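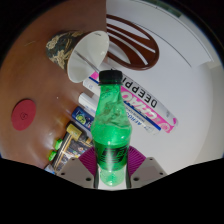 レコード試聴会「ステンカム」11月定例打ち合わせ 議事録

日時 水曜日 19時半より
場所 喫茶Lis 2階
出席 エヴドキア・コントヤニス（進行）、モアタズ・ベラーダ、西脇、小野塚、飯倉、真柴（記録）
欠席 玉置（仕事のため。ご意見は事前にメールでいただきました）

みなさま、寒くなってきたなか、お仕事帰りにお集まりくださりありがとうございました。今回も例によって話があちこちへ飛びましたので、順番は少し入れ替えてまとめています。抜けや聞き違いがありましたら、次回までに真柴へお知らせください。

1 前回の試聴会の振り返り
前回は飯倉さんの選曲で、ダブとその周辺を2時間たっぷり聴きました。初めていらした方から「知っている曲が一つもなかったのに、帰りの電車でずっと頭の中で鳴っていた」という感想をいただき、飯倉さんがたいそう喜んでおられました（読み上げのあいだ、ちょっと照れていらっしゃいましたね）。一方で、曲の合間の解説が長くて後半が駆け足になったという声もあり、これは飯倉さんご本人も「しゃべりすぎました」とのこと。エヴドキアさんからは、解説は楽しみにしている人も多いので削ってしまうのはもったいない、細かい話は配布の紙に回してはどうか、と提案があり、次回から試すことになりました。
音量については、奥の席で低音がこもるとのご指摘が2件ありました。小野塚さんが開場前にスピーカーの向きを変えて確かめてくださるそうです。いつもありがとうございます。

2 次回の特集について
候補は二つ。西脇さんからザマノフ（Zamanov）の初期音源を通して聴く会、モアタズさんからストーナー（Stoner）の新しいアルバムをまるごと聴く会です。
西脇さんは、ザマノフは盤で聴くとシンバルの残り方がまるで違うのだと、実際に口で音をまねながら熱弁してくださいました。モアタズさんのほうは、出たばかりの作品をみんなで初めて聴く機会は案外少ないし、先に感想を読んでしまう前に集まりたい、というお考え。どちらももっともで、ずいぶん長く話しました。玉置さんのメールには「どちらでも行きます、ただし後半に歌ものを少しください」とありました。
結果として、次回はストーナー、その次をザマノフとすることで決まりました。西脇さんは、それなら探している一枚が間に合うかもしれないと、かえって乗り気のご様子でした。次回の終わりには、玉置さんのご希望の歌ものを2曲、モアタズさんが選んで添えてくださいます。

3 DJタイムの持ち時間
本編のあとの自由なDJタイムについて、希望者が増えてきたので時間を決めたいという話です。一人24分という半端な数字は小野塚さんの案で、LPの片面がだいたい収まる長さだから、とのこと。最初は笑いが起きましたが、30分では最後の人の番が遅くなりすぎ、20分ではつないでいるうちに終わってしまうので、ひとまずこれでやってみることにしました。順番はこれまでどおり当日のくじ引きです。
モアタズさんから、データで回したい人も受け入れてよいかとの質問がありました。会の名前に「レコード」とついている手前、少し議論になりましたが、本編はレコード、DJタイムは何でも可、で落ち着きました。ケーブルは各自でお持ちください。

4 共有棚の目録
お店に置かせていただいている共有棚のレコードについて、飯倉さんが目録を作り終えてくださいました。全部で479枚。表記のゆれ（同じ人の名前がカタカナと英字で別々に載っているなど）が残っているので、西脇さんと真柴で手分けして直します。
貸し出しのノートに返却日の記入がないものがいくつか見つかりました。とがめる話ではありませんので、お心当たりのある方は次の会のついでにお持ちください。ジャケットの角が傷みやすいので、お持ち帰りの際は棚の横の厚紙をはさんでくださいますよう。

5 告知の出し方
チラシの文面はエヴドキアさんが下書きを持ってきてくださいました。「静かに聴く会です」という一行について、飯倉さんから、かたい会だと思われないだろうかと心配の声。小野塚さんは、おしゃべりは休憩に、という意味が伝わればよいのでは、と。相談のうえ「曲のあいだは耳を、休憩ではおしゃべりを」という文に直しました。絵は前回と同じ方にお願いします。

6 その他
・針の替えを一本買い足します（小野塚さん）。
・階段の手すり側に荷物を置かないよう、受付でお声がけします。
・Lisさんから、休憩の飲み物の注文は早めにまとめてもらえると助かる、とのご要望がありました。受付のときに伺う形にします。

宿題
エヴドキアさん チラシの清書
モアタズさん ストーナーの盤の手配、歌ものの選曲
小野塚さん スピーカーの位置、針の購入
西脇さん、真柴 目録の表記直し
飯倉さん 配布用の解説のひな形

次回の打ち合わせは試聴会の翌週、同じ時間にLisの2階で。21時40分終了。そのあと残った方々で、西脇さんがお持ちになったザマノフのシングルを一枚だけ聴いて解散しました。
（記録 真柴）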